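What the arms do now, and what we do
21st April
Posted by Nafula Mosoti
Print | E-mail

I've put off writing this because people keep asking me for a yes or no answer and I don't have one.

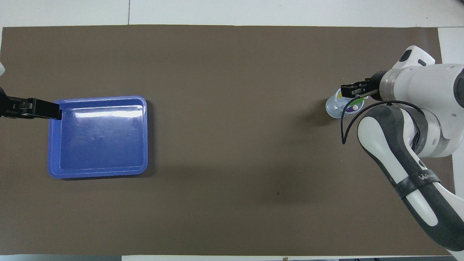 How it used to go

I've worked in kitting at Hostance, out at the Folcombe site, for 5 years. Kitting means small parts go into trays and the trays go to whoever packs the finished box. Most of what we handle is little plastic pieces in mixed colors. They come to us in cups, you tip the cup into a tray, spread the pieces with your fingers, check them, and slide the tray along. On a full shift we were expected to get through 1,995 trays between the whole row.

It's easy work for an hour. After that it's your wrist. Blažena Mikuš wore a brace on her right hand for as long as I've known her, and she taught me to switch hands before it starts hurting.

What changed

The first pair of arms went live in August. One arm holds the cup and pours, the other deals with the tray. They work over a brown mat on a white table, and the mat matters more than I would have guessed. Pieces bounce on a bare tabletop. They mostly stay put on the mat.

There are three tables like that now. The row used to be eight people per shift and it's five. No one was let go. Two moved to returns and one, Zdeňka Tichý, took the early retirement she'd been talking about anyway. But they haven't hired for kitting since, and I don't expect them to.

What I do all day

I watch two tables. I load cups, clear spills, take away full trays, and hit reset when an arm stops. It stops if the cup is tipped too far before it gets to the tray, or if the second gripper catches the tray by the corner and drags it. I keep a log of every stop, and Miroslava Danko goes through it with me at the end of the shift. She used to be our line lead. Her title is different now and so is mine, but only hers came with a raise. I've brought that up twice.

My wrist is better. My feet are worse, because I walk between tables instead of sitting. The talking is what I miss. Eight people along one bench will talk all day. Now I'm 20 feet from the nearest person and we both have ear protection in.

The training was two mornings and covered the stop button, the reset and the screen. It did not cover what to do when both tables stop together, so we worked that out ourselves. You clear the one nearer the conveyor first.

Şükran Değirmenci from second shift has asked for a stool at each table and for us to rotate with returns every few weeks. The stools were approved. We're still waiting to hear on the rotation.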